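Flultstead to Test Robot Arm on Computer Teardown at Potberg Workshop

POTBERG, 2018-02-27 – Flultstead, a repair and refurbishing company, will spend the next months finding out how much of a technician's bench work can be handed to a robot arm. The trial covers used desktop computers and runs through June.

The Potberg workshop takes in nearly 1000 desktops a month from offices and schools. Each one is opened, stripped of its drives, checked and either rebuilt or sent for parts. Most of the steps are short and dull, and the company has had trouble keeping people in the job.

"We get asked all the time whether a machine can do this yet," said Anisa Ngui, who runs the workshop. "Today the answer is no, it can't do the whole job. It can do pieces of it with a person at the controls. We want to know which pieces."

The first tasks are pulling drive caddies, unplugging data and power cables, and lifting out memory. Operators steer the arm by hand, and the sessions are recorded so that software can later be trained on them. The software is being written by Flillesent, which also supplies the gripper. 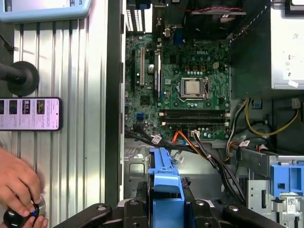
Drive caddies were chosen as a starting point. They are stiff, they have a handle, and they come out in a straight line. Cables are harder. They hang differently in every case, and a connector that sticks needs a small wiggle that people do without thinking. Screws are not part of this trial.

Flultstead plans to record 200 sessions before any unassisted runs are tried. A technician currently needs 10 minutes to strip a desktop. Ngui said she does not expect the arm to match that this year.

No jobs will be cut as a result of the trial. Technicians who take turns as operators stay on their regular pay and shifts.

A second bench, at the company's Pascual site, will be added if the caddy work goes well. Results, including failed attempts, will be published on the Flultstead website after the trial ends.

Press contact: Anisa Ngui, Flultstead, Potberg workshop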